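Waraporn Petchrat has been renovating her bathroom in Fontes since April, and she'd like everyone to stop asking when it will be done.

"It has a toilet and a floor," she says. "My grandmother raised two kids with less."

The budget was $1000. The tiler's first quote was $1377, for labour only, and he wanted to talk about grout colour. She settled on a light wooden floor instead — her sister called it brave — and put it down herself over a long weekend.

Would she do it again? "I'd move." 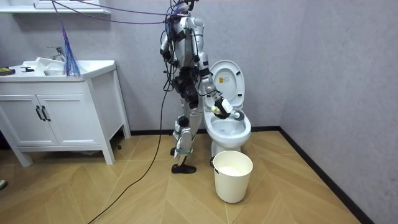 *The small bathroom, with its light wooden floor and white toilet.*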